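Graltetti print

A Graltetti print is a color lithograph finished by hand under the method used at the Graltetti workshop in Rillberg. The name is also applied loosely to later copies of the workshop's designs, including digital versions with repainted color.

Process

The outline was drawn in greasy crayon on limestone and printed in black or dark brown. One or two flat tints followed from separate stones. The remaining color was laid on with watercolor by a line of colorists, each responsible for a single pigment. Sheets passed down the table in lots of 100 and were hung to dry between colors. Skies were usually left for last — a wash over fresh ink tended to lift the outline.

Subjects

The workshop catalog lists 534 designs, of which 315 have been traced to at least one surviving sheet. Harbor views, bridges and market squares make up most of the list. Still lifes of cups, plates and fruit were sold in smaller sizes for kitchens and hallways.
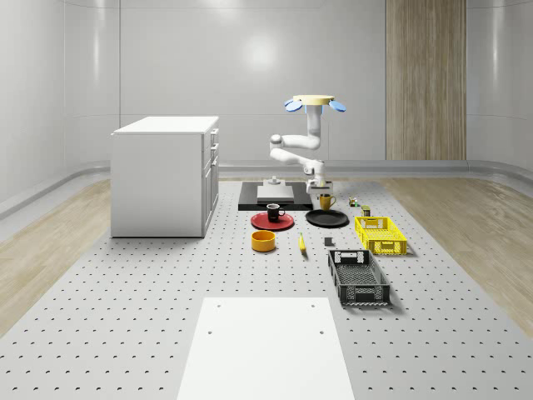 Computer rendering with a red plate, a black mug and a small yellow mug.

Identification

Early sheets carry the word "Rillberg" below the lower left corner of the design. Later sheets carry the full name of the workshop and a stock number. Funmilayo Briggs divided the output into 11 groups by paper and border style, a scheme still used by most dealers. Mahmoud Benmoussa later argued that two of her groups came from the rival Pridov press, which had bought a number of used stones.

Digital versions

Scans of the Issa collection, the largest single holding, are the usual source for modern repainted copies. The scans are small, and fine crayon texture is lost when they are enlarged. Repainted copies often have stronger reds and blues than the originals.

See also: Chromolithography; Hand-coloring; Pridov press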